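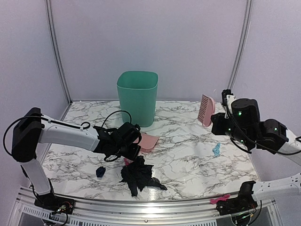 December 2025: the day the left arm went on strike

Started the morning full of optimism, which is always a bad sign. The job was the same as it has been all week: the two arms clear the rubbish off the table, with the pink brush and dustpan for the little stuff and the green bin for everything. A chore my nephews could do for a dollar. I have 76 pages of notes on it.

First 41 runs, no trouble. I got cocky and made toast.

Run 42, the left arm went out over the dustpan, got itself just above the big black crumpled bit, and stopped. No crunch, no beep. It simply hung there like someone who has walked into the kitchen and forgotten why. The right arm carried on beside the brush for a moment and then the Nigam controller noticed its sibling had quit and parked it too, as it's meant to. Full marks to Nigam, I suppose. The message on the screen was "joint 3 following error", with no advice on what to do about it.

I restarted it, as one does. It got through two runs and stopped again in nearly the same spot. Restarted it again. It twitched, and I mean a proper twitch, the whole forearm jerking sideways a hand's width. My own hand was on the table at the time, reaching for the navy wad I'd decided to move "just quickly". It missed me. I said a word and sat down.

So, for the record, and because I'm the one who wrote the rule on the whiteboard: you press the red button before you reach in. You do not press pause. Pause leaves the motors live. I have told three separate visitors this in my serious voice.

Powered it all off, had a cup of tea, and went over the left arm by hand. The shoulder was fine and the wrist was fine. The elbow plug was the trouble. The fat cable goes round the outside of the elbow in a big loop, and every time the arm stretches toward the middle, the loop gives the plug a small tug. Do that often enough and the plug backs out by the thickness of a fingernail. The arm loses track of where its elbow is, then finds it again all at once, hence the twitch.

The Hariditz manual covers this on the second-last page, under "Other". It says to fit a strain relief clip, part sold separately. The Gultton people have them in a bag of 800. I need one, or two if I'm being grown up and doing the right arm as well. I've written to ask if they'd sell me a handful and expect to be the proud owner of 800 clips by the new year.

In the meantime the plug is back in with a cable tie and a bit of foam. Ran it slowly with nothing on the table and me well back, finger on the red button. No faults. Didn't trust it, shut it down at four.

To do tomorrow: check the right elbow, drop the speed limit, tape a line on the floor at Zavine bench two and stay behind it. Also buy bread.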